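About Gratitz

Gratitz is a small bookbinding and paper repair shop. We opened with one bench, a borrowed press and a stack of family Bibles that other shops had turned down. We now have two rooms, one for repair and one for new work.

Most of what comes through the door is ordinary: cookbooks with broken spines, school yearbooks, church registers, a thesis that needs a hard cover by April. Last year we finished 1,231 jobs. The largest was a set of 147 town ledgers, which took almost the whole winter.

We also make blank books under the name Fondanel. They are sewn by hand, come in 200 pages, and lie flat when open. Cover cloth changes from season to season, so if you want a matching pair, order both at once.
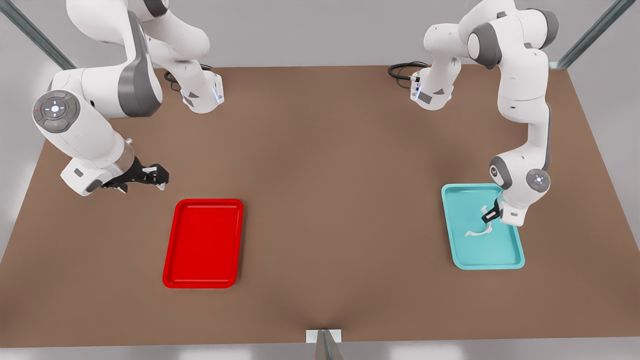

Every repair begins with an estimate, and estimates are free. Bring the book in or send us a few clear pictures of the spine, the hinges and any loose pages. Once you approve the price, the job gets a numbered slip and goes into a tray. We like trays in plain strong colors, a red one and a cyan one side by side, say, that can be told apart from across a room. The slip stays with the book until you pick it up.

We use wheat paste and Japanese tissue for tears, and we keep original covers whenever they can be saved. If yours can't, we will show you why before we cut anything. Leather work is sent to Urbańczyk, a bindery we have dealt with for years — allow extra time for that.

The shop is open from 9 a.m. to 4 p.m. Parking is behind the building, off the alley.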